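Pikley floor cell

The Pikley floor cell is a small robot cell used for picking up household objects from the ground. It was set up by the firm Stulledus in its workshop at Cakent, and it has been in regular use since July. The name covers the arm, its two-finger gripper, the wrist camera and the patch of floor where the objects are laid.

Setting up

The cell has no table. The arm works directly over the floor, close to a wall, and objects are placed within a reach of 853 mm. Before each session the operator runs the arm to its rest position, closes the gripper fully and opens it again. If the two fingertips do not meet evenly, the finger bolts are loosened, the fingers are aligned with a flat gauge and the bolts are tightened.

The wrist camera is checked next. Both fingers must be visible in its view, and the lens is cleaned with a dry cloth.

Care and repair

The fingers are considered wearing parts. They are inspected after every 400 grasps for cracks and for polished areas, where soft or smooth objects may slip. Light scuffs are accepted. The operator writes the finding in the log, which is kept by the Mishra software of the same firm.
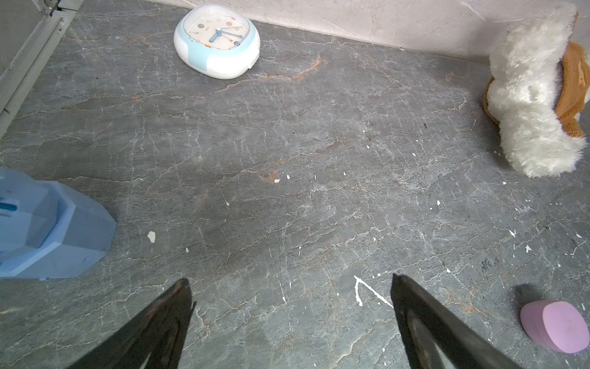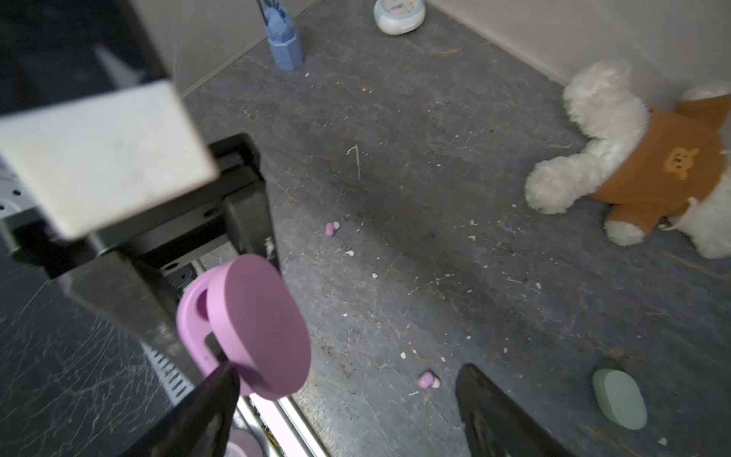 Dust and crumbs are a known problem of cells of this type. Small particles can enter the finger slides and make the closing movement uneven. The manual therefore asks for the slides to be brushed at the end of the day, with the power switched off. Oil is not used on them, as it collects more dirt.

A broken finger is replaced together with its partner. After the change, the open and closed positions must be taught again, and 2 trial grasps are made at low speed before normal work continues.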